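From the Fruit Bowl: Grapes, and What We're All Doing Wrong With Them

I promised last time that I'd get off the subject of lunchboxes, and I meant it, but then the grapes came up at the Sunday table and now I've got a whole page of notes and three people cross with me. So, grapes it is!

First, the thing I've changed my mind about. For years I washed the lot the minute I got home, colander in the sink, tap on, feeling very organised. Then into the fridge in a tub with the lid clipped down. By Wednesday the ones at the bottom had gone soft and there'd be that winey smell when you opened it. I blamed the shop. I blamed the fridge (an old Bedel, and it does freeze the lettuce, so it wasn't an unreasonable thing to blame). It was the water, of course. Grapes like to go into the fridge dry, on the stem, with a bit of air getting at them, and you rinse what you're about to eat.

I've now got mine in a shallow dish with a tea towel folded in the bottom, up on the middle shelf, and they see out the week easily. The crisper works too, if yours isn't full of half cabbages like mine.

Second thing: leave them on the bunch. I know it's tempting to pull them all off so the kids can grab a handful, but every grape you tug off leaves a little torn spot at the top, and that's where they start to go. If you want small serves, get the kitchen scissors and snip the bunch into little sprigs. It looks lovely on a plate as well, much nicer than loose ones rolling off the edge and under the couch, where I found one in the autumn that had become a sultana all by itself.

The pale green ones are my favourites, the long oval sort especially. I like them when the colour leans a bit towards yellow, as the very green ones can be sharp enough to make your eyes water. When I'm choosing, I look at the stems before the fruit. Green and bendy is what you're after. If the stem's gone brown and snaps like a twig, that bunch has been hanging around a good while. Then I give it a gentle lift and see if anything drops off. I do this in the shop and I don't care who's watching.

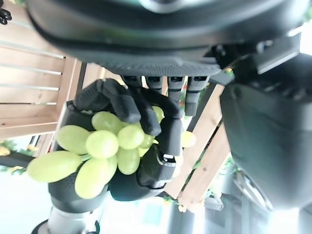 Celeste Aravena wrote in to say she never buys the pale ones without tasting first, and that going by colour has let her down more times than she can remember. Her rule is to ask at the counter for a single grape from the lower end of the bunch, because she reckons the ones up near the top of the stem are sweeter and you should judge by the worst of them. She also says to stop keeping them in the fridge door, which I wasn't doing, Celeste, but thank you.

I tried her bottom-of-the-bunch test at Farías on the corner and I have to say there was a difference, though I'd eaten four by then and may have been getting carried away. They were very nice about it. I bought two bunches out of guilt.

Now, freezing. If you've never had a frozen grape on a hot afternoon you've got a treat coming, and I know it's a daft thing to bring up in June when we're all in our ugg boots, but it's a good way to use up the ones that are on the turn. Rinse them, get them properly dry (roll them about in a towel), take them off the stems and spread them on a tray so they don't freeze into one enormous lump. Once they're hard, tip them into a bag. They're good in a glass of something fizzy in place of ice, and I've been putting them frozen into porridge, where they go all soft and jammy. Don't hand them frozen to little ones, please. For anyone under five, they should be fresh and cut lengthways into quarters, even when the child is shouting that she's a big girl and wants it whole.

Aqeel Ghumman asked about roasting, and yes, do! I put 200 grams in a small dish with a slosh of olive oil, some thyme and a pinch of salt, and leave them in a hot oven until they've wrinkled and started to leak. Have them on toast with ricotta, or next to sausages. The juice at the bottom of the dish is the best bit, so keep the bread handy. My oven is slow, so keep an eye on yours the first time.

And cheese, while I'm here. A firm, salty one with the pale grapes, a blue with the dark. I had a lump of something crumbly left over from a birthday and it was gone before the crackers were out of the packet.

A few bits from the inbox. Someone wanted to know if the white dusty look on the skins is spray. It's mostly bloom, which is the grape's own waxy coating, and it helps keep them fresh, so that's one more reason to hold off on the washing. And to the reader who sent in a recipe for pickled grapes with mustard seeds: I've got a jar sitting in the pantry now, and it isn't to be opened for another fortnight. I'll report back in July.

Next time it's mandarins, and how to get the peel smell out of a car. Send me your tips if you've got any, mine haven't worked.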